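How Do You Teach a Robot to Open a Door?

Have you ever taught a little brother or sister to tie a shoe? You probably tried explaining it first. Make a loop, go around, pull it through. Then they gave you a funny look, so you said, "Watch me," and did it yourself, slowly, a bunch of times.

Robots can learn that way too! And the people who show them how have one of the coolest jobs we've ever come across.

What does a robot need to know?

Think about opening a washing machine. You walk up, grab the door, pull, and look inside for your missing sock. Easy! But your brain is doing loads of work you never notice. How far away is the door? Where is a good place to hold it? Which way does it swing? When should you let go?

A robot starts out knowing none of that. In the old days, a programmer had to write down every single move: go forward this much, close the fingers, pull back. That works fine if the machine always stays in exactly the same spot. Bump the table a little and the robot grabs a handful of air.

So lots of engineers now use a different plan. They give the computer a great big pile of examples, and the computer hunts for the patterns in them. We call one example a demonstration, or "demo" for short.

Borrowing the robot's hands

Now for the really fun part. To make a demo, you don't even need the whole robot. A person can hold a pair of grippers, one in each hand, and do the job with those. A gripper is a robot hand, and a simple one has just two fingers that open and close, like a crab's claw.

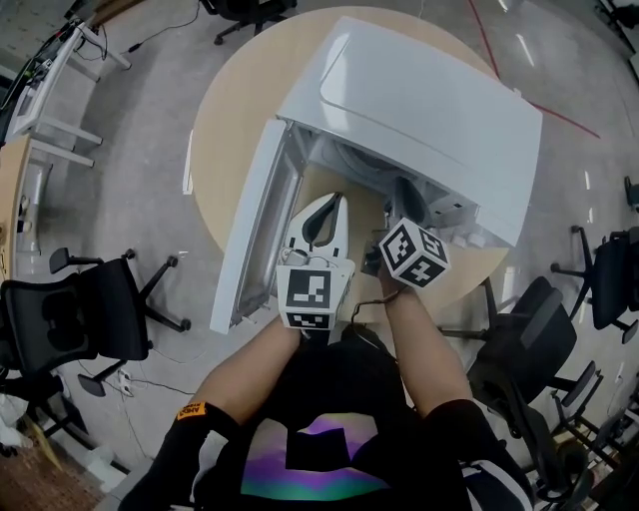

Yung-ching Au makes demos for a project called Bisetby, and she says the first day feels like eating soup with mittens on. You can't feel what you're touching the way you can with your own fingertips, so you slow down and watch closely. After a while your hands get the idea, and then you can pull doors, turn knobs and pick up cups without thinking so hard.

The black-and-white square patterns you sometimes find on this kind of equipment are called markers. They look a bit like tiny crossword puzzles with the words left out. When a camera spots a marker, a computer can work out where it is and which way it's tilted. If the marker is fixed to a gripper, then the computer knows where the gripper is too. Neat, huh?

Why do it so many times?

One demo is never enough. Imagine you had only ever seen one dog in your life, and it was a poodle. Would you know that a bulldog is a dog? Maybe not! You'd want to meet big dogs, small dogs, fluffy dogs and dogs in sweaters.

A learning system is the same. For one task, the Bisetby team likes to record 30 demos before lunch, and they change something each time. They turn the machine a little. They start with the door half open. They swap who's doing it, because Kadir Tokgöz is left-handed and Huguette Ferrand is right-handed, and they reach for things in completely different ways.

They switch machines, too. A door that folds down is nothing like a door that swings out to the side, and a round dial needs a twist when a button needs a poke.
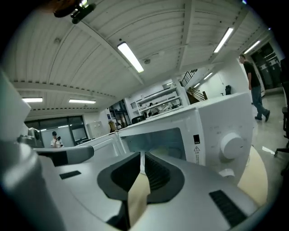 Mistakes get sorted as well. On Tue 12 October the team had 29 good demos and one where Kadir sneezed in the middle and dropped everything. (He's very proud of that one.) Some teams throw the messy ones out. Others keep a few, especially if the person fixed the problem afterward, so the robot can see what to do when things go wrong.

Then what happens?

All the recordings go into a computer, which practices guessing. It looks at what the camera saw and guesses how the gripper should move next. Then it checks its guess against what the person did. Wrong? It changes itself a tiny bit and guesses again, over and over and over. When the guesses get good, it's time to let a real robot have a go.

Try it at home!

You'll need 2 pairs of kitchen tongs, a box with a lid, and a friend.

Hold a pair of tongs in each hand and try to open the box. Only the tongs can touch it! Ask your friend to write down each move you make. Now turn the box sideways and do it again. Did you use the same moves? Trade places and see how your friend does it. If you're feeling brave, try for 11 different ways to open one box, and send us your list!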